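Category: Property Management / Tenancy Notices

Arnavham Residential, 2020-04-12. The following posts set out interim arrangements for all tenancies under our management at Pillico Court and Eslow Terrace. Tenants are asked to read the thread in full before contacting the office.

Routine inspections are suspended at both buildings until further notice. Inspections already booked will be rescheduled in writing, with the full notice period required under the lease.

Rent remains payable on the usual day. Tenants whose income has been reduced may apply for a deferral. The application form is two pages long and must be accompanied by a recent payslip or a letter from the employer. 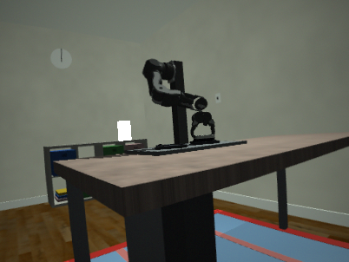 Deferral applications are assessed in order of receipt. A deferred amount remains owing and will be set out in a repayment schedule, which both parties must sign. No late fee will be charged while an application is under assessment.

Urgent repairs will proceed as normal. These include burst pipes, gas leaks, electrical faults and failure of the hot water service. Non-urgent requests should still be lodged through the tenant portal and will be held in the queue.

Open-for-inspection times for vacant units have been withdrawn. Prospective tenants may request a private appointment. Unit 263 at Pillico Court and Unit 802 at Eslow Terrace are currently available for lease.

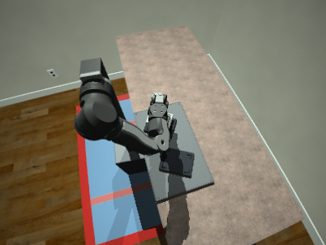
A holding deposit of $1,000 applies to either unit and will be credited toward the first month's rent once the lease is signed. Parking at Eslow Terrace is leased separately through Dagdag Strata Services.

Fixed-term leases ending before November may be extended on existing terms at the tenant's written request. Requests should name every person on the lease.

Enquiries regarding this notice should be directed to Aileen Abella, Tenancy Manager, by email in the first instance. The Pillico Court counter is closed to visitors. Keys may be returned through the after-hours slot.

© Arnavham Residential | Contact the tenancy office | Back to top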